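Getting the mud out: how I wash a football kit

I've washed football kit for 19 seasons now, first my own and then everybody else's, and I still get messages every winter from parents whose white shorts have gone the colour of weak tea. So I've put my way of doing it in one place.

First thing, let the mud dry. I know it's horrible having it sit in the porch overnight, but wet mud just gets pushed further into the cloth when you scrub at it. Once it's dry, take everything outside, give it a good shake and go over the worst bits with an old nailbrush. You'll be amazed how much ends up on the patio!

Turn the socks the right way out. All of them, every time. They come off in a ball with half the penalty area inside, and if you wash them like that the grit goes round with everything else (my poor machine, the first winter we played at Grolledville, sounded like a cement mixer).

Then rinse in cold water until it runs nearly clear. Cold, please — hot water can set grass and blood, and goalkeepers manage to get both. For grass I rub in a bit of ordinary washing-up liquid and leave it for 10 minutes. Edin Matić swears by white vinegar and his lad's shorts do look smarter than ours, so try that if you've got some in.

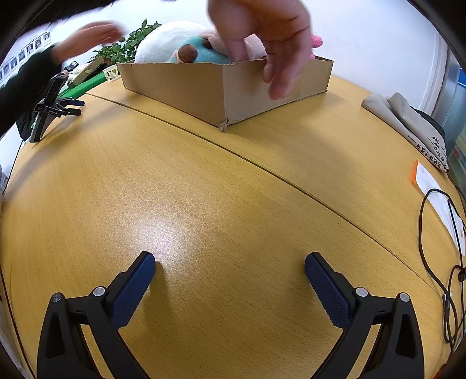
Shirts go in inside out, at 30, with no fabric softener. Softener leaves a coating on that shiny sort of material and it never smells quite fresh again. If the numbers on the back are ironed on, keep them out of the tumble dryer as well. I cooked a number 4 in my first year and Ülle Sproģis had to play the Isutlow match with something that looked like a melted comb on her back. She scored, mind you.

Boots are a separate job. Knock them together, pick the studs out with a lolly stick, wipe them over with a damp cloth and stuff them with newspaper. Change the paper before bed if it's soaked. Don't put them on the radiator, the glue goes and the sole starts flapping.

Shin pads get forgotten and they're the smelliest thing in the bag. Warm soapy water, a rub with a flannel, then leave them by an open window. I do the bag itself while I'm at it, turned out and sponged down, plus a spoonful of bicarb in the bottom overnight.

Goalie gloves I wash by hand in lukewarm water, squeezing gently and never wringing, and I dry them flat away from the sun.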